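Fiducials on panel rails – do you still bother?

Zirkano Boards Forum > Assembly and Panelization

kpickering
Posted 26/08/2024

We have a four-layer board going out in a 2 x 5 array and our assembler, Bloxham, sent the panel drawing back with a note asking for three global fiducials on the rails. The single boards already have two local fiducials each. My rails are 5 mm wide and there's a tooling hole in every corner, so it gets tight. Has anyone run panels with local marks only? It's a 50 panel order, so I'd like to get it right before I release the files.

Keith Pickering

solder_wick
Give them what they asked for. The machine reads the global marks once and gets the position and rotation of the whole panel. If it has to read every local pair on every board, your cycle time goes up and you'll see it in the quote.

plerby_fan
Disagree a little. Local marks are better for fine pitch parts because they pick up stretch across the panel. I use both if there is a QFN or BGA on the board, globals only if it's all big passives. What's your smallest pitch?

kpickering
0.5 mm QFN, one per board. Everything else is easy. I've been laying the rail out full size on paper at home and the corner hole is what kills it.

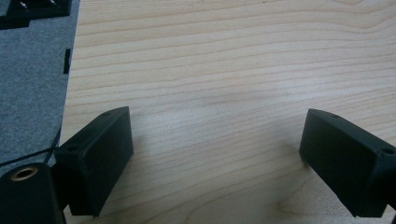 The table

solder_wick
Then move the mark, the hole doesn't have to go anywhere. Slide the fiducial along the rail, away from the corner. It only needs 1 mm of copper with a 2 mm mask opening around it. Keep one of the three off the symmetric position so a panel loaded backwards gets rejected.

baptiste_g
Check the distance to the panel edge too. The conveyor clamps cover part of the rail and on some lines a mark in the middle of a 5 mm rail is half hidden. I would go to a wider rail – you lose a little material and that is all.
Baptiste Gilbert

plerby_fan
Wider rails on a 50 panel run is money for nothing if the clamps clear it. Ask Bloxham for the clamp width first.

baptiste_g
It's a few dollars. We had a batch in May where the line couldn't find the marks and they aligned every panel by hand. That cost more than the rails.

kpickering
OK, I'll ask about the clamps tonight after dinner and post what they say.
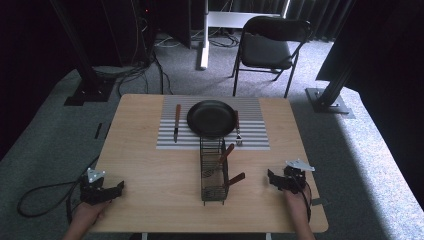 Re: Fiducials on panel rails – answer from the assembler

kpickering
Bloxham says keep the center of the mark at least 5 mm from the edge on the clamped sides. So baptiste_g was right and my rails are too narrow. Going to 10 mm on the two long sides and leaving the short sides alone.

solder_wick
Fine. Still offset the third one.

plerby_fan
I'd keep the locals for the QFN as well. Does your panel tool copy them into the paste layer? Citent did that to me once and I got paste on every fiducial.

kpickering
Just looked, and it did put openings there. Removed them. New panel drawing goes out with the offset mark and both sets of fiducials.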